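Ticket 508 – Cirkon tower shuts itself off
Opened by Aba Mensah, August

Hello again, and thank you for being so patient with me! The old Cirkon still goes quiet after 5 minutes or so of spreadsheets, so I've laid it on its side with the cover off, as you asked.
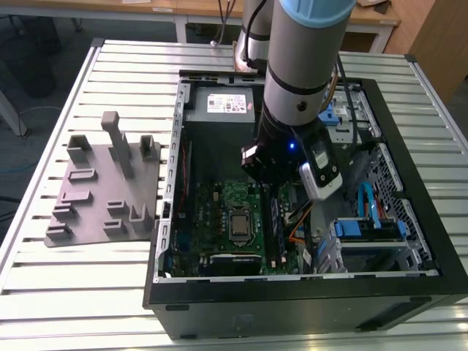
What I've tried so far

Reseated the memory and pushed the red cable home – no change, I'm afraid. The last reading before it went off was 93 degrees, which seems terribly warm to me. The processor is bare in its socket now. Should I buy fresh paste before the cooler goes back on, or will the old tube do?

Status: waiting for reply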